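Simulate first, then cut metal. I keep saying this at the shared shop and keep getting the same look, so I'm writing it down once and then I'll stop. Probably.

Background, quick. I'm building an arm. Small one, bench height, parallel gripper, meant to pick parts out of a tray and put them in another tray. Been at it since last February. The shop is the back half of the old Burnusholm building, where I rent a shelf and a vise. The build log calls the arm Jedell, for no good reason, and by now the name has stuck.

The first version I did the way everybody there does it. Bought motors, cut brackets, bolted it up, turned it on. Total on the spreadsheet when I gave up: $3,880. Some of that was tools I still use. A lot of it was brackets that are now in the scrap bin, plus one gearbox I stripped by telling the elbow to go somewhere the elbow could not go. Loud noise. People came over.

Second version, I spent the first stretch with no hardware at all. Just a model of the arm in a rendered room, and a camera view from the wrist looking out past the fingers. The complaint I hear is that this is playing a video game. Fine. I crashed the model arm 458 times according to the log and the cost of that was electricity.

The other complaint is better, so let me give it some room. It goes: a simulator only knows what you put into it. Friction is a guess. The cable that snags on the shoulder isn't in there. The bench that rocks when someone planes a board at the far end isn't in there either. All true. I've had a grasp that worked every time on screen and dropped the real part four times running. Anyone who says the sim result is the result is selling something.

But look at what people are mostly getting wrong when they go straight to metal. It isn't friction. It's dumb stuff. The wrist is rolled and the camera looks at the wall. The joint zero is off so "straight ahead" is up and to the left somewhere. Sign error in one line. You do not need a perfect physics model to find those, you need any picture at all from the wrist and five minutes of looking at it.

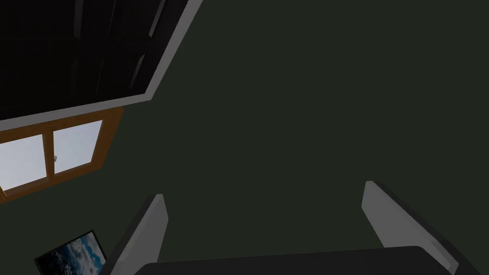

**Opinion** – from the shop bench, Jan 24, 2025

So a view like that one, I used to close it right away and reset. Gripper wide open, nothing between the fingers, mostly dark green, the window leaning over like the house is sinking. Useless, right? No tray, no part. Now those are the ones I keep. A window is a great thing to have in a test room because you know which way up a window goes. If it's tilted, your camera's tilted, and you can start asking which joint did it. Same with a picture on a wall. I didn't put decoration in the model room for looks, I put it there so I could tell when I was lost. A blank box of a room tells you nothing, every wall is the same wall.

That's my one practical tip in this whole thing. Dress the room. Put in a few things with an obvious up and down. Do it before you put in the nice shiny bin of parts.

Where I'd draw the line, though – and here I part ways with the people who never leave the screen – is about the time the dumb mistakes run out. You can feel it. You start tweaking the light. You start adjusting the grip force by tiny amounts and watching a number go up, and the number is about your model, not about your arm. There's a fellow member's project, Zistbridge, been in simulation for longer than mine has existed and has a beautiful gripper nobody has ever held. I say this with love. Print the fingers. Print them badly. Squeeze a real part with them and learn what you left out.

My own rule is 50 clean runs in a row on screen, then I have to go touch something. Not a scientfic number. It's just high enough that I'm bored by the end and low enough that I haven't started fussing with shadows.

What I'd like from the shop is small. One decent computer in the corner by the Blomqvist drill press, with a simulator already installed, so a new person can spend an evening wrecking a pretend arm before they spend a paycheck on a real one. We have a whole wall of clamps. We have three bandsaws, one of wich works. We can find room for a desk.

Also if anybody wants a stripped gearbox, it's on my shelf, take it.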